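Open day at the Wakent water works, Skallamwood

I went to the Wakent open day expecting to be sold something, and I was, though it took them until after lunch. The leaflet that came with the June bill promised "a day behind the tap". It didn't mention that the bill itself had gone up again, or that the works would be asking for our views on a new charge before we were allowed near the car park.

Skallamwood is a treatment works on the edge of town, the one you pass on the Isow road with the long hedge. Parking was in a field. We were split into groups at the gate and given a sticker each, green for the morning tour and orange for the afternoon. I was green. The orange people got cake, I found out later.

The first part was the best part. You go in past the screens, where the river water comes through and leaves its twigs behind, and then along a walkway over the settling tanks. The water in the last tank really is clear, and the smell is less than you'd think. Our guide knew the place well and answered straight when she was asked how old the pumps were. Older than she is, she said. She wasn't so sure how many of them were due to be replaced, and a man in a smarter fleece came over at that point and moved us on to the filters.

The filters are sand. I had imagined something cleverer, but sand has done the job for a very long time and I was rather pleased to see it. Each bed is washed by pushing water back up through it, and we were lucky enough to catch one being done. It looks like a very large pan of dirty soup coming to the boil. Children loved it. Worth the drive on its own, if you live near.

After that came the talk, and the talk was about meters. Wakent wants a smart meter in every home by the end of its current plan, and it has brought in Miettinen to supply them. We were told that 1,000 homes on the Isow side had tried them and that the average home saved £80 a year. I asked whether that was the average of all 1,000 or only of the ones who had saved. The speaker said she would have to check. I left an email address and have heard nothing, although it has only been three weeks.

There was also a slide on leaks. Last year the company mended 232 of them in our area, which got a small round of applause. The slide didn't say how many were found, or how long each one ran. There has been one at the bottom of my road since February, and I couldn't tell you if it's one of the 232. A meter in my cupboard will not do much for it either.

Questions were moved to the end and then squeezed, so a few of us carried on over in the visitor office, where there was tea and more room to argue. It is a cheerful sort of place, with yellow arches over your head and a big oval table, and a good deal smarter than anything we'd seen on the pump side. I don't begrudge people a decent office. I did wonder which budget it came out of. 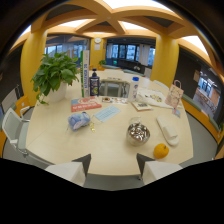
The meters do work, according to a woman from the Isow trial, and she wouldn't give hers back. Hers had shown water running at three in the morning, which led her to a toilet that had been trickling for months. Her bill dropped by £129 over the year. She thought people like me were too quick to see a trick in everything, and that it was a bit rich to complain about leaks in the road and then turn down the one thing that finds them in the house.

Fair enough, and I said so. I still think a dripping toilet can be found with a bit of food colouring in the cistern, which costs next to nothing. And her saving is one home's saving. What I wanted was the spread -- how many went down, how many stayed put, how many went up. Large families tend to pay more on a meter, and there wasn't a word on that in the talk or on the display boards.

Would I go again? For the tanks and the sand, yes. Wear flat shoes, as the walkways are open mesh and you can see straight down. Take a drink, oddly, as there was none between the gate and the tea. Book the afternoon if you want cake, and get your question in early. The next one is planned for October, and the consultation on the meters closes before then, in September.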